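Dromum picture frame kit, the 46 piece box - my review after one long hallway

Quick one, typing this between jobs. Bought the Dromum kit in June to finally do the hallway wall. Had a stack of prints from my aunt Birgit Fuchs, mostly harbor stuff and two maps, all rolled up in a closet for years. Custom framing quote came back at 635 for the lot. No thanks.

So, the kit. Box of 46 pieces makes up several frames, mixed sizes. Rails, corner keys, backs, mats, clear fronts (plastic, not glass), hooks, bag of turn tabs. Instructions are one folded sheet. Tiny print. Drawings ok.

Assembly - easy once you get the first one. Corner keys push in tight, I used a rubber mallet and a towel. First frame took me most of an evening, last one maybe fifteen minutes. Do NOT tighten the corners before the front is in. Ask me how I know.

The backs are the part I liked best, which sounds dull but cheap frames always fail there. My old Vimitz ones had backs like a cereal box, bowed out within a year and the prints went wavy. These are stiff. Cut square too, every one of them droped in without trimming.

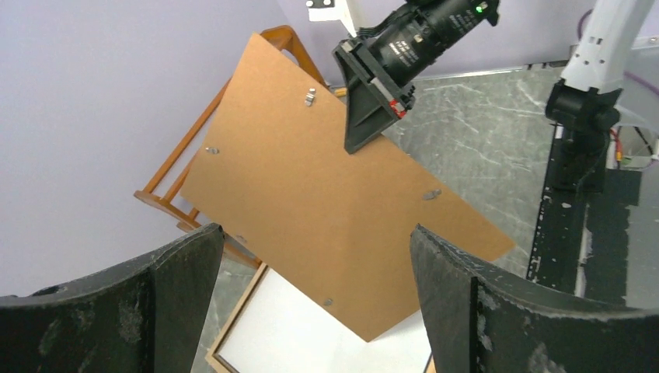 Plain brown hardboard back, smooth side.

Mats are so so. Off-white, bevel cut is clean, but the openings run a hair small for standard prints. Lost a bit of the border on both maps. If you have something signed down in the corner, measure first. Henrike Oltmanns next door had the same problem with her set and ended up cutting her own mats, hers look better than mine to be fair.

Plastic fronts: scratch if you look at them. Peel the film last, wipe with a soft cloth, no paper towels. Static is terrible, every bit of lint in the house ended up behind the harbor at night print. Had to open that one three times.

Hanging. Hooks in the bag are fine for the small sizes. For the big ones I went and bought better hooks, Rothe brand, and used two per frame so they stay level. Plaster walls here, yours may be easier.

Few people asked in the comments on my shelf review so:

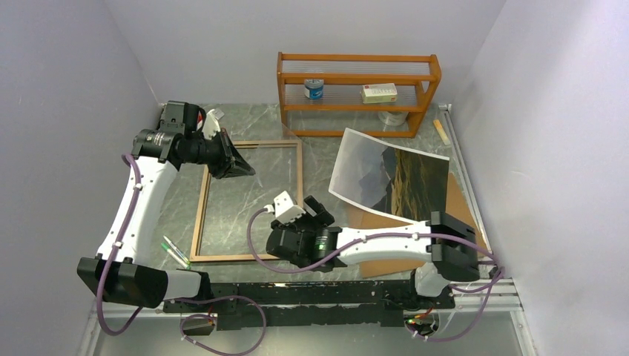
Can you swap the print later without taking the whole frame apart?
Turn the tabs on the back, lift the panel out, change the print, put it back. Takes a minute, the corners stay put.

Compared to Kakell, which I had in the last apartment - Kakell has nicer rails, real wood feel, but you pay for it and they only do three sizes. Dromum rails are wrapped, and you can see the seam on the inside edge if you go looking. From standing distance, fine. Black one hides it better then the oak one.

Customer service, meh. One rail came dented, I wrote in, the link they sent for the replacement form went to a 404 page. Wrote again, got a person, new rail showed up the week after. No charge.

Would also like a second hanging position on the big sizes. As is you get landscape or portrait, decided at assembly, and changing your mind means starting over.

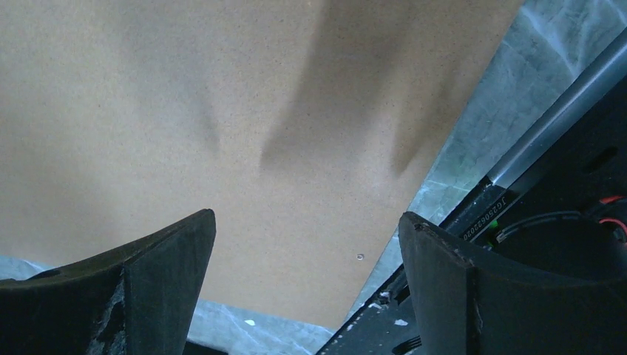

Brown board, speckled up close.

Good: stiff backs, square cuts, price. Bad: scratchy fronts, small mat openings, that instruction sheet. Four out of five from me. Would buy again for a hallway or kids room, for anything valuable go to a real framer and get glass.

Leonie Voß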